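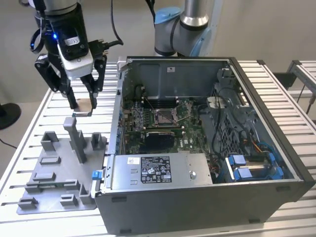
Apostilla, traducción jurada y vuelta a empezar

Escribo rápido que salgo en un rato. Varios me habéis preguntado por lo del certificado de nacimiento de Tadeo y prefiero dejarlo puesto aquí una vez que contestar el mismo correo toda la semana.

Resumen: vivimos en Avstead, él nació en Cáceres, y para inscribir el matrimonio aquí le pedían el certificado literal, apostillado y traducido. El literal, ojo. Nosotros llevábamos el extracto. Primer viaje perdido.

El literal lo pedimos por internet y lo recogió mi suegra. Hasta ahí bien. Luego la apostilla, que no la pone el consulado (yo estaba convencidísima de que si). Se pide en el país que emite el papel. Así que el certificado volvió a la suegra, la suegra al mostrador, y otra vez al correo. Certificado, por favor, y guardad el resguardo.

Después el traductor. Y aquí metí la pata yo sola: mandé a traducir el certificado ANTES de tener la apostilla. En la oficina de Avstead querían la traducción de las dos cosas, el documento y la apostilla, cosidas juntas. Pagué dos veces. 70 euros cada vez, y ni un descuento por repetir.
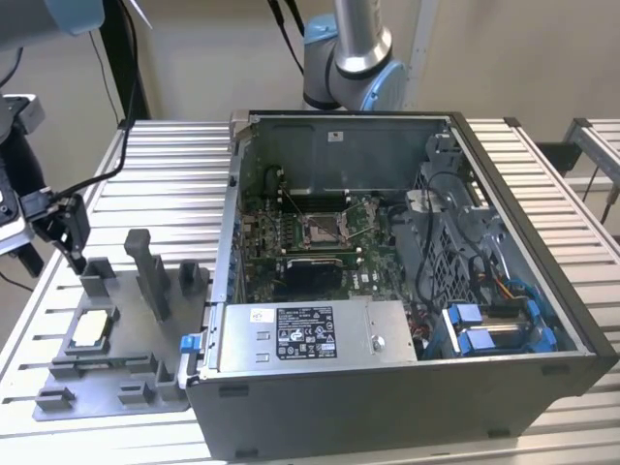

Lilla Dobos me escribió que a ella le pasó lo mismo pero al revés: tradujo todo en orden y luego no le aceptaron al traductor, por no estar en la lista local. Que pida una la lista primero, dice, y que la pida por escrito, porque en ventanilla cada cual cuenta una versión. Apuntado queda.

Otra cosa, la cita. El consulado que nos toca está en Kurnwood, 132 km de ida. Teníamos cita a primera hora, expediente 547, todo en su funda. Faltaba una fotocopia del pasaporte de Tadeo. Una. La fotocopiadora del edificio, estropeada. Nos mandaron a una papelería dos calles más abajo y la papelería abría a las diez. En fin. Entramos a las diez y media y nos atendieron igual, muy amables, eso lo digo también. 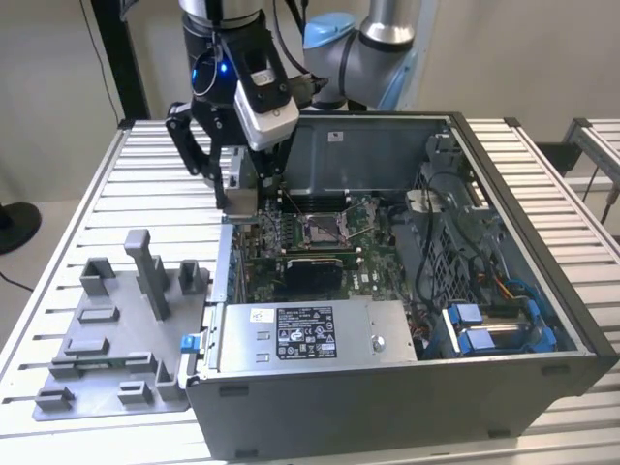
Lo de llevar los papeles grapados tiene su historia. Una vez puesta la apostilla no se toca la grapa, ni para escanear, ni para fotocopiar mejor, nada. Si la quitas puede que te lo echen para atrás y a pedir otro. Yo soy de las que desmonta todo para verlo bien, dejaría cada expediente como el ordenador de la foto, tumbado y con las tripas al aire. Pues no. Se escanea doblando la hoja, sale torcido y no pasa nada. Sebastián Henríquez la quitó y le toco repetir el trámite entero.

Y mirad la caducidad. La apostilla en si no caducaba, pero en nuestra oficina querían el certificado reciente y el de Tadeo, entre idas y vueltas, llegó justo.

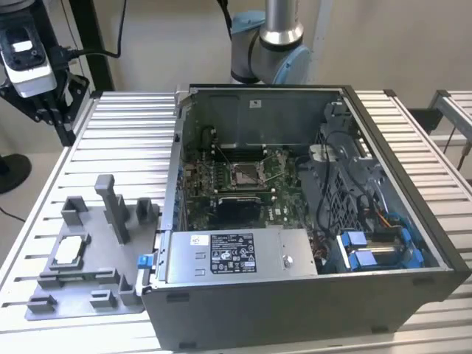 La torre gris, de lado y sin la tapa.

Me queda pendiente contar lo del libro de familia, que es otro follón - nos han dicho una cosa por teléfono y otra por correo. Tenemos cita en diciembre. Si alguien lo ha hecho ya desde Avstead que me escriba, sobre todo si sabe si hay que ir los dos o basta con uno.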